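Housekeeping Practice, Unit 4: The Vanity and the Side Table
Course handout, Clelarent program, revised 2020-01-08

Read this before the practical. You will be graded on the order of work as well as the finished counter, so bring it with you and mark it up.

1. Scope

Unit 3 dealt with floors and walls. Unit 4 covers the bathroom vanity, the basin, the faucet, and any small table that stands nearby. The toilet and shower come in Unit 5 and use a different set of cloths. Do not mix the two sets, even if the cloths look clean.

A guest stands at the vanity several times a day with good light and nothing else to look at. At Ornon, the guesthouse we use for placements, the comment cards from July mention the sink area more than the bed.

2. What belongs on the counter

The standard layout for a single basin is short:
Two cups, at the back edge
Soap dispenser, beside the faucet
One folded cloth or hand towel
Nothing in front of the basin

Everything else is either in use by the guest or left over from somebody's work. Wipes, tape, and cleaning cloths are work items and leave the room with you. A guest's own things stay in the room. You may line them up, but you do not put them in a drawer or move them to another surface.

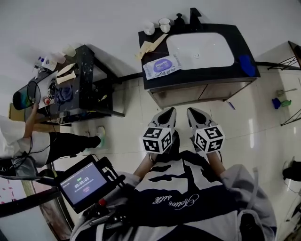
Fig. 4.1. Vanity before tidying. White cups at the back, wet wipes and strips of masking tape on the countertop, blue cloth over the edge of the sink.

Using Fig. 4.1, write down which items you would remove and which you would put back in place. Include the floor. Students often lose points for missing small things down there, such as a pen.

3. Order of work

Work from dry to wet and from the back of the counter to the front.

a. Pick up the loose items. Sort them into trash, work items, and guest items.
b. Peel off any tape. Pull slowly and keep it low against the surface. If glue stays behind, use a damp cloth and wait a minute before rubbing. No blades.
c. Lift the cups and the dispenser and wipe under them. Wiping around them leaves a ring.
d. Wipe the counter, back edge first.
e. Clean the basin, then the drain, then the faucet. Rinse.
f. Dry everything, including the base of the faucet.
g. Put the standard items back.

Allow 11 minutes for all seven steps. In your first session you will take longer, and that is fine.

4. Dark surfaces

Black countertops are common now and they are harder to finish than white ones. Dust, lint, and water spots all show. A counter with a marble pattern hides a little more, but the veining can also hide dried soap, so check it with your palm as well as by eye.
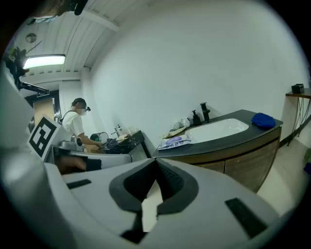
Look at the surface from a low angle before you call it done. Bend down until the light runs across it. Cords and dark cloths are easy to overlook on black, so lift each thing instead of wiping up to it. Use two cloths, one damp and one dry, and change the dry one when it starts to drag. Spray onto the cloth and keep the spray off the counter, where it runs down behind the basin and dries in the joint.

The practice cleaner is Tazi, diluted. Measure 500 ml of water into the bottle first and then add one capful. A stronger mix leaves a film on dark stone and you will have to rinse twice.

5. The side table

Treat a side table as a second counter. It gets the same order of work, top first and lower shelf after. The usual fault is that students clear the vanity by moving everything onto the table. The vanity then looks finished and the room is no tidier. 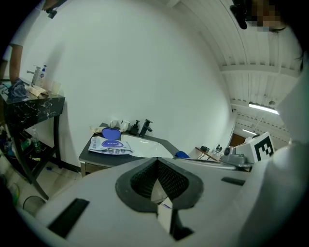
Towels are folded in thirds with the open edge to the wall. A crumpled towel counts as used and goes in the laundry. Pump bottles face forward with the label showing. Glasses are washed, dried, and set back upright. On the lower shelf, stand bottles together at one end so the rest can be wiped in one pass. Empty the wastebasket last, after you have thrown out your own tape and wipes.

6. Before the next session

Read the Lulonberg notes on towel counts, pages 1 to 6.
Bring two cloths of different colors.
Write out the seven steps from memory, then check them against section 3.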